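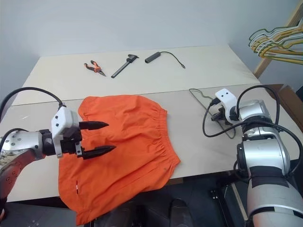 Front panel: orange shorts, waistband to the right. Rear panel: pliers, caliper and USB hub.

Garment Bench FAQ
Neagu Workroom, Juvmont
Last updated 04/03/2023

General

What is the garment bench for?
Laying out, measuring, inspecting and folding single garments before they go to mending or back to the shelf. Most of what crosses it is sportswear: shorts, track pants, singlets, light jackets. Bedding, curtains and anything longer than the table should be taken to the cutting table in room 109.

Why is the tabletop in two sections?
The front section is the working area for cloth. The rear section holds tools and small items while a garment is in front of you. The seam between the two is the practical limit for both. A garment may touch the seam or lie up against it, but if it needs to go further, turn it or fold it once before you continue.

The two sections are different colours. Is one of them dirty?
No. The rear section is cream and the front section is slightly greyer. They are wiped on the same schedule with the same cleaner (Drodard neutral, diluted as per the bottle). If you see a mark that does not come off with a damp cloth, note it in the bench log and carry on. Do not use solvent or a scouring pad on either section.

The seam isn't square to the front edge. Can I use it as a straight line?
Do not use it for measuring or for setting a fold. It slants slightly. Use the steel rule in the drawer, or fold to the garment's own side seams.

How do I book the bench?
Through Zositix, under "Tables". Bookings are by the half day. Clear the table at the end of your booking even if no one is listed after you.

Laying out shorts

Which way should the waistband face?
To the right, for the first inspection. The waistband is then in the same place every time and the legs run left. Left-handed users may reverse this if they write "REV" on the ticket, as the ticket diagram assumes waistband right.

Do I need to flatten the garment first?
Not for the first look. Lay it down, check that it is the item on the ticket, then find the waistband, the leg openings, the pockets and the tag. Flatten it once you know which side is up. Gathered elastic will keep its puckers and these should not be pressed out by hand. Wrinkles in the body of the cloth can be smoothed with the flat of the hand, working away from the waistband.

One leg hangs over the front edge of the table. Is that acceptable?
For identification, yes. For measuring or folding, no. The weight of the hanging cloth draws the rest towards the edge and will change an inseam or leg width reading. Move the garment back until both legs are supported. If it still does not fit, turn it so the waistband faces the rear section and fold the legs up.

The waistband won't lie in a straight line. What should I do?
Elastic that has been gathered and stitched tends to curve when the garment is set down on its side. Hold both corners of the waistband and draw them apart until the band is straight, then let it relax without lifting it from the table. Repeat if needed. Do not pin it to the tabletop, and do not tape it.

Where do I find the tag?
It varies by maker. Check the inside back of the waistband first, then the side seams, then near the leg hem. Small woven tags are sometimes sewn to the outside of a leg and carry a brand only, with no size or care information. If there is no care label anywhere, write "NCL" on the ticket and treat the garment as cold wash, no heat.

How do I tell which side a pocket belongs to?
Follow the pocket seam with a finger from the waistband end. On most sports shorts the opening is a thin diagonal seam that starts close to the waistband and runs to the side seam. Turn the garment over and look for the matching one. A single pocket on one side is not a fault unless the ticket says there were two.

Do I have to empty the pockets?
Yes, every time, including pockets you believe to be empty. Found items go in a numbered envelope clipped to the ticket.

Measuring

What can I measure with the caliper?
Elastic width, cord diameter, button and snap diameter, zip tape width, eyelet size. It may also be used for the thickness of a stitched edge, provided the jaws are closed only until they touch. Cloth compresses, and a firm squeeze will give a reading that is too small.

Can I use the caliper on the waistband?
For the depth of the band from top edge to lower stitching, yes. Take 3 readings, spaced along the band, and record all of them on the ticket. Do not average them. For the length of the band use a tape measure.

Relaxed or stretched?
Both. Record relaxed width first, with the band straight and untouched for a few seconds. Then stretch to the point where the puckers are gone and record again. Stop there. The limit for stretching on this bench is 400 mm laid flat, and a band that goes beyond that should be marked "over" with no figure.

Where does the caliper go when I am not using it?
On the rear section, lying flat. Keep the jaws closed. It should not be left on the garment or under it, and it should not hang over any edge of the table. If it has been dropped, even from a low height, close it and check for zero before it is used again.

My readings differ from the ones already on the ticket. Which do I keep?
Keep both. Rule a line under the earlier set and write yours below. The mending table will decide.

Tools and small items on the rear section

What are pliers doing at a garment bench?
They are for zip pulls, bent sliders, metal eyelets and cord ends. The point of the jaws is narrow enough to close a zip pull loop without marking the teeth on either side. Pliers should not be used to pull thread or to grip cloth directly.

How should pliers be laid down?
Flat, with the handles towards the rear and the jaws clear of any cloth. Open handles are fine during a job. Close them before the tool goes back in the drawer. If a jaw has a burr that catches on fabric, tag the tool and take it out of use.

The pliers and the shorts are both orange. Is there a colour code?
There is no colour code for hand tools. Garments are tracked by ticket number only. Please stop adding coloured tape to tool handles; it leaves glue and the glue transfers to cloth.

Can I leave the USB hub on the table?
Yes, on the rear section, with its cable kept to the rear as well. The plug end should lie on the tabletop where you can see it. A cable that crosses the seam will sooner or later be folded into a garment. When the hub is not connected, coil the cable loosely and put both in the drawer at the end of the booking.

Can I charge a phone at the bench?
No. Use the shelf beside the door.

Is there a set order for items on the rear section?
A single row with space between items. Any order is fine. Items should not be stacked and should not touch one another. If you have more in the row than you are using on the current ticket, put the surplus away.

Can a tool be placed on the front section for a moment?
Only when no garment is there.

Folding

What is the standard fold for shorts?
1. Straighten the waistband and bring both legs fully onto the table.
2. Fold one leg over the other along the centre seam, so the waistband corners meet.
3. Tuck the point of the seat in so the long side is straight.
4. Fold the leg hems up to the lower stitching of the waistband.
5. Turn the bundle over, waistband to the right.

The finished bundle should be close to rectangular and should stay closed when you lift your hand. If it springs open at the waistband, the elastic was still stretched at step 1.

Should the waistband be inside or outside?
Outside, on the long edge, so it can be read from the shelf.

What about drawcords?
Tie them in a half bow before folding and tuck the ends into the band. If one end has disappeared into the casing, do not fold the garment. Send it to mending with "CORD" on the ticket.

How high can folded shorts be stacked?
No more than 3 to a pile on this table. Shelves take more, and the limit is printed on each shelf front.

Can I fold a garment that is still damp?
No. Hang it on the rail and close the ticket as "pending". Damp bundles left on the bench mark the tabletop and will be unfolded by whoever has the next booking.

Cleaning and care of the bench

How often is the table wiped?
At the start of each booking and again after any garment with visible soil. Wipe the rear section first, with the tools lifted, then the front section towards you. Dry the front edge separately. It is dark and does not show lint or dust well, so run a clean cloth along it before you let any light-coloured garment touch it.

Lint collects in the seam. How do I get it out?
With the soft brush in the drawer. Never with the caliper jaws, a seam ripper or a blade. A full clean of the seam is done each August, when the two sections are separated.

Can I lean or sit on the front section?
Leaning on the forearms is fine. Sitting is not.

Can I iron on it?
No. Neither section is rated for heat. Irons and steamers stay in room 109.

Something on this page doesn't match the card on the wall. Which is correct?
This page. Cards are reprinted when stock runs out. Corrections can be sent through Zositix under "Tables > Garment bench > Notes", with the ticket number if there is one.

Related pages
Cutting table FAQ
Ticket codes (NCL, REV, CORD, over, pending)
Drawer contents list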